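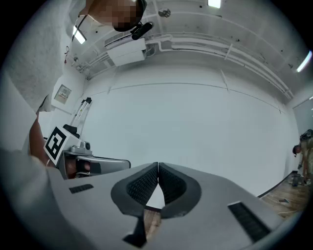

*Figure 1. The Adargate workroom: white walls, brown wooden floor, and pipes and conduits running along the ceiling.*

# Lighting and Sound in a Shared Workroom

Building Studies project report, Codora College
Author: K. Baldursdóttir

## 1. Background

The workroom at Adargate is used by several courses, and people who work there in the afternoon have complained about two things. The light on the benches is uneven, and it is hard to hear someone speaking from the other end of the room. The project was to measure both and suggest changes that would not require moving any of the pipework.

The last condition came from the building office. The ceiling is crowded, with bundles of white pipes and conduits going across it, and any work above them means shutting the room down. I did not look at options that would need that.

## 2. The room

The walls are plain white. The large back wall has faint panel seams, horizontal and vertical, which I used as a reference when marking positions for the sound readings. On the left wall there is a small framed fitting with a beige face, and above it a short red cable and some small white fittings. I left these out of the plan drawing at first and had to add them later, as they limit where anything can be fixed to that wall.

The floor is brown wood. It matters for the sound part of the project because wood reflects most of the speech range, and so do the painted walls.

## 3. Light readings

I marked 16 points at bench height and took a reading at each one with the blinds closed, once in the morning and once at 4 p.m. The target was 500 lux for detailed bench work.

Points near the middle of the room met the target both times. The lowest readings were along the left wall, where two points came in under 400 lux. I repeated these with a second meter from the Stondska kit and got nearly the same result, so I don't think it was a fault in the first meter.

My first set of readings had to be thrown out. I was standing between the lamp and the sensor at several points. After that I put the sensor on a stand and stepped back before each reading.

## 4. Sound

I used a hand clap and a recording app to estimate the reverberation time. This is not an accurate method, but it is good enough to compare positions. I looked at the 1,000 Hz band because it is in the middle of the speech range. The decay was longest close to the back wall and shorter near the storage shelves.

I planned to repeat the test with the room full in May, but it was booked for exams.

## 5. Suggestions

- Add a strip light along the left wall, fixed below the pipes and clear of the existing fittings.
- Put fabric-covered absorbing panels on the back wall, lined up with the seams.
- Try a rug or rubber mat under the benches before paying for anything fixed.

The wall panels are the biggest cost. If only one change can be made, I would choose the strip light, as the low readings affect people doing close work every day.

## 6. Still to do

The plan drawing needs the correct height of the lowest pipe. I measured it from the floor with a tape that sagged, and the number in the draft should not be used for ordering brackets. The building office has been asked for its own drawing of the ceiling.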